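Workshop Tips: Recording Suturing Examples at the Bench

14 shares | 3 comments

The following guidance is issued by the Stunditz training workshop for staff who record stitching examples on tissue pads with the two-arm bench. The recordings are passed to the Uvance learning group, whose model is trained on complete stitches as well as on the smaller movements within them. Operators are asked to read the page once before their first session and to keep a printed copy at the console.

Preparing the pad

Pads should be taken out of cold storage at least 12 hours before use and kept covered. A pad that is still stiff will lift away from its base when the needle is drawn through, and the resulting episode will have to be discarded. Fix each pad at all four corners, and press the center with a gloved thumb to confirm that it does not slide.

Cut the slit in a single pass. Where red coloring is used, apply it with a dropper along the slit and allow it to spread without wiping. The model is expected to find the edges of a wound that is stained and shiny, and a set made up only of clean pads has proved a poor basis for this.

Managing thread

Most rejected episodes in the last review were rejected on account of thread. Cut lengths should be even, and the Drarkitura spool holder should be returned to its hook between pads. Operators should observe the following points:

- Draw the slack out to one side of the slit before the next pass of the needle.
- Leave short tails on each knot. Long tails are easily caught by the jaws.
- Do not stop a recording to remove cut ends from the pad. Loose pieces are acceptable so long as they do not cross the slit.
- If a loop closes around a gripper, open the jaws, back away slowly and continue. Recoveries of this kind are kept and tagged separately.

Placing the instruments

Keep the jaws of both grippers in view for as long as the stitch allows. Work with one instrument above the slit and the other below it, and bring the lower shaft in from the side at a shallow angle so that it does not pass over finished knots. A glint from the needle is useful to those who label the recordings, and the lamp should not be dimmed to remove it. 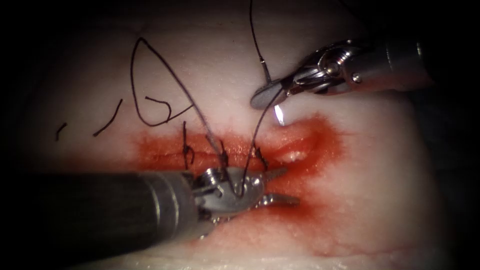

Spacing between stitches should be fairly even, as it is in the three knots closing the left and middle of this slit. Work toward the open end and do not go back to tighten an earlier knot unless the session sheet calls for it.

Starting and ending an episode

An episode begins with the jaws of both grippers open and still. It ends when the tails have been cut and both instruments have been drawn back from the slit. Hold each of these positions for a slow count of two. Pauses in the middle of a stitch are to be avoided, although a natural hesitation need not be repeated.

Failed passes are to be saved. Mark them "F" on the session sheet, with one or two words on the cause, such as "slipped" or "tore edge." The current set calls for 3,000 episodes, of which 600 may be failures or recoveries. The Borkowska bench has submitted 672 to date.

Cleaning up

Wipe the shafts with a damp cloth and then a dry one, working from the collar toward the tip. Coloring left in the joints of the wrist will stiffen them overnight. Used needles go into the sharps box before the pad is lifted. Session sheets are collected on Wednesday, and sheets without a pad number will be returned to the operator.

Share this page (14) | Comments (3)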